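Gripper corner: the cluttered table test

Hello again from the sim bench! Last time I promised I'd stop fiddling with camera settings and get to the fingers, and I mostly kept that promise. (I fiddled for one evening. It was a long evening.)

For anybody who skipped the last issue, I'm comparing two finger sets for the two-armed robot: the Drukix, with short stubby fingers, and the Flandier, which closes a little slower but has a softer pad. Same controller for both, same living room, same messy table. I wanted a lot of junk packed close together, so yes, there's a skull.

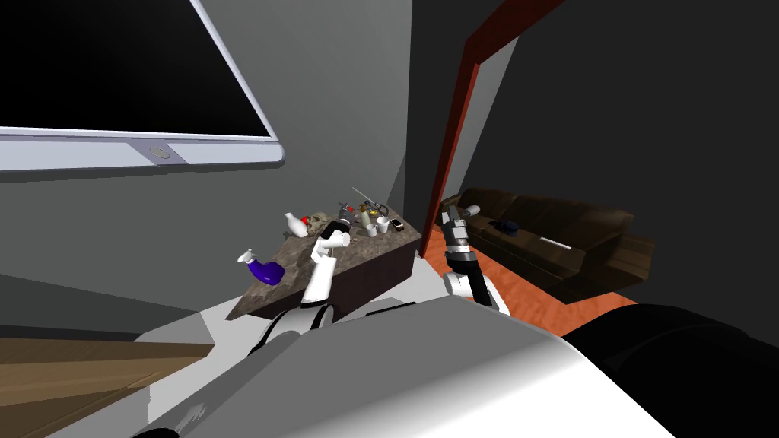 Left gripper over the middle of the clutter, right one up by the doorway.

I ran 200 grasps with each set before changing anything, and my first surprise was how little the fingers mattered on the easy stuff. Cups are cups. Where they pulled apart was in the crowd, when the arm has to come down next to something tall and not sweep it off the table on the way out. The Drukix set was better at getting in. The Flandier was better at hanging on, and I kept changing my mind about which of those I cared about more.

Then I went back and looked at the approach angle, which I'd left alone since December. The planner likes to come in low from the side, and low from the side is a terrible idea when the wrist is wide. I gave it a steeper angle and a slower last stretch — same fingers, same objects — and ran the whole thing over. 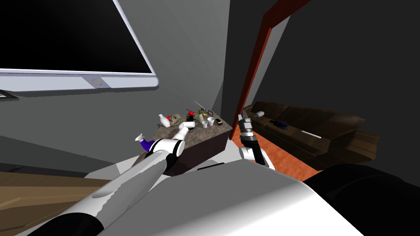
By the time I quit for the night I had 1,228 attempts logged, and I'd call 661 of them clean. That's not a number I'd brag about, but my idea of clean is strict: pick it up, hold it, leave the neighbors standing. If I let a nudged neighbor slide, the total looks a whole lot nicer, and I'd learn a whole lot less.

The controller deserves a grumble too. I was using the Witkowska settings that everyone at the Skeltville meetup swears by, and they're lovely and smooth in open space. Close to the table they get twitchy. I turned the stiffness down to 700 and the twitching mostly went away, though now the arm sags a hair at full reach and I have to aim high to make up for it. If you've got a better trick, please send it in!

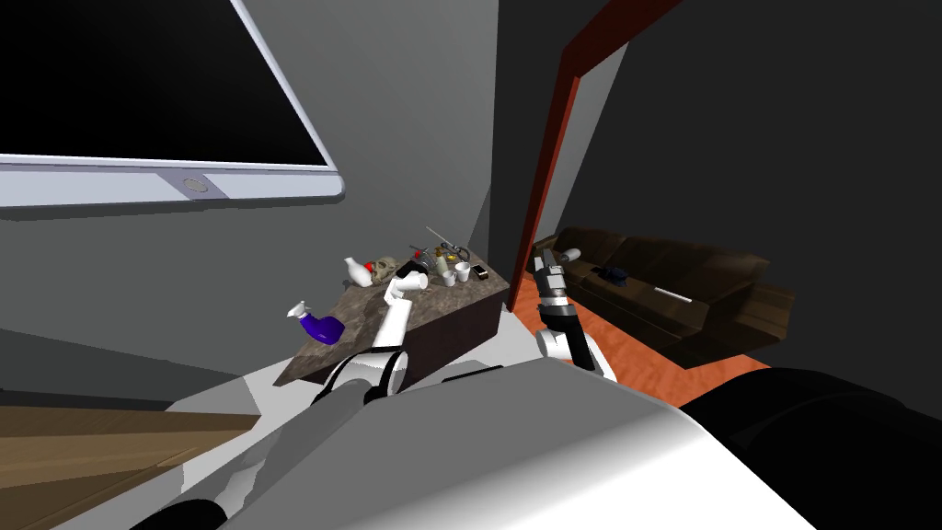
Gemechu Assefa wrote back after reading a draft of this to say that I'm blaming the wrong part. In his view the stiffness is fine where it was and the twitching comes from the contact settings in the sim, so I should put it back, shorten the time step and run the Flandier set again before I pick a favorite. He also thinks I should score the nudges separately instead of tossing those tries in with the plain misses.

Okay, fair. I'll split out the nudges first, then do the time step, and the Drukix fingers can sit in the drawer until I'm through.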